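About us

Planness Kitchen School
Brungate, upstairs from the old seed store

Planness is a small cooking school for people who have a small kitchen. Many of our students rent a room with one shelf, one sink and one electrical outlet that is free. Some have never owned a full oven and do not plan to buy one. We teach them to bake and roast in a toaster oven, and to do it well.

How we began

The school was started by Lesia Zinchenko and Levente Barta. Lesia worked for 19 years in a bakery in Plolthorpe, where the ovens were as large as a car. When she moved to Brungate, she lived in an apartment with only a toaster oven, and her first bread in it was black on the top and raw in the middle. She wrote down what she did, changed one thing, and baked again. The notebook from that winter has 208 pages and we still keep it on the shelf in the classroom. Students may read it, but please do not take it home.

Levente was her neighbor. He repaired small appliances, and he explained to her why the top was burning: the bread was standing too near to the heating elements, and the dial was not so exact as she believed. After this they began to give lessons together on Lesia's kitchen table, for four people at a time. In July of the next year they rented the room where we are now.

What we teach

The basic course is called First Rack. It has six lessons. In the first lesson we do not bake anything except slices of plain white bread. Each student covers the whole rack with slices, toasts them, and looks where they are dark and where they are pale. With this the student makes a map of the oven. It sounds like a lesson for children, and several students have told us so, but most of them keep the map on the refrigerator for years.

In the next lessons we make:

Flat bread and small rolls
Roasted vegetables in one layer
Fish in paper
A fruit cake in a short loaf pan
A full dinner for two, with only one oven and one pan

The second course, Long Heat, is for those who finished the first. It is about beans, stews in a covered dish and everything else that needs patience. Daryna Vakulenko teaches it. She came to us as a student and she was, by her own words, the slowest in the group, so she has much understanding for slow people.

Ostap Stetsiuk teaches the cleaning and care lesson, which is free and open also to persons who are not our students. He shows how to take out the rack, how to clean the crumbs, and what you should never spray inside. Bring your own oven if you can carry it. The stairs have 19 steps and there is no elevator, we are sorry for this.

Our room

We have one long white table and several smaller ones. We like simple ovens with a dial that you turn by hand, as this is what most people have at home. On the table we put a clear acrylic sheet under the oven, and it comes out a little in front, so the crumbs fall there and it is easy to wipe. Lesia asks everybody to leave free space behind and on both sides of the oven, and nothing may be put on the top of it. She will move your towel herself if you forget.

Please wear sleeves that are close to the arm, or roll them up. We have oven gloves in three sizes. The smallest ones disappear often, so if you found a pair in your bag after a lesson, bring it back and we will ask no questions.

Our students

More than 244 people have finished First Rack. Some come from the technical college, some are retired, and one group every spring comes from the Kobzar reading club, which wants to bake for its own evenings. The poppy seed roll on our course list is their idea. We did not believe that it can fit in a toaster oven, but it fits if you bend it like a horseshoe.

Prices and places

The basic course costs 261 for all six lessons, with flour, oil and vegetables included. For fish we ask you to pay separately, according to the price of the day. If you miss a lesson, you can come to the same lesson with the next group. Ihor Koval answers the telephone and the letters. He prefers letters.

We do not sell ovens and we do not take money from those who sell them. If you ask us which one to buy, we will first ask you how wide your shelf is.

This page was last changed on 28/03/2024. 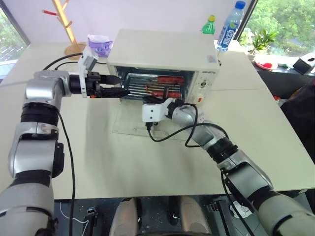
Toaster oven with the door open and the elements glowing, on its acrylic sheet.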